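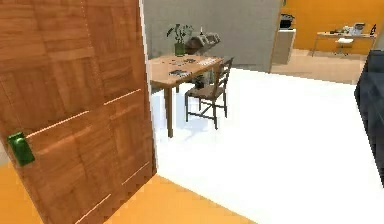

Haziq Santoso wrote in after the last update to say that door handles would eat the whole spring, and that a hook on a string would do the job for less than the price of one servo. He may be right about the price. The door work has taken longer than the drive base and the arm put together, and it still isn't finished.

Gallery 4: doors and doorways
Updated 2 Apr 2022

This page follows the build of Gurken, a small indoor robot with one arm, put together in the shared workshop at Gillach. The goal for this stage is simple to state. Gurken should drive up to a door, open it, go through, and stop at a table in the next room. I run everything in simulation first and then on the real machine - the sim is slower to set up but it doesn't break gear teeth.

The picture at the top is the simulated apartment with the door standing open. The handle is green and the floor changes from orange to white, so the doorway is easy to pick out when I check a run by eye. The shiny white floor is a harder case for the vision code than anything in the workshop, and I left it that way on purpose.

Notes on the apartment model

The door. It swings on a plain hinge joint with some friction added. My first value was far too low and the door flew open at a touch. The current value came from pulling on the workshop door with a luggage scale and writing down the reading.

The handle. It is a lever, modeled as a second joint with a spring. Gurken has to press it down before the door will move. Kamarul Pangaribuan wrote the part that holds the latch closed until the lever passes a set angle.

The table. This is where the run ends. The planner gets the table and the chair as solid boxes and has to stop short of both. The plant on the tabletop has no part in the task.

The room at the back. The desk and the office chair are outside the route. They are there so the map has more than one room in it.

Where the build stands

Drive base: done. Two 12 volt motors, with wheels from an old floor scrubber. It carries the arm without tipping, even at full reach.

Arm: working, with a new wrist. The old one was printed at 36 percent infill and cracked along a layer line. The new one is cut from aluminum.

Software: the planner is called Jõgi and runs on a used laptop strapped to the base. The logging tool is Zunollow, which I wrote for an earlier project and have been patching ever since.

Door runs: I did 48 in the sim with the current settings. Most of the failures were at the handle, where the fingers slid off the end of the lever. Wider finger pads are next.

The first try on the real workshop door is planned for June. Kamarul has offered to hold the stop button.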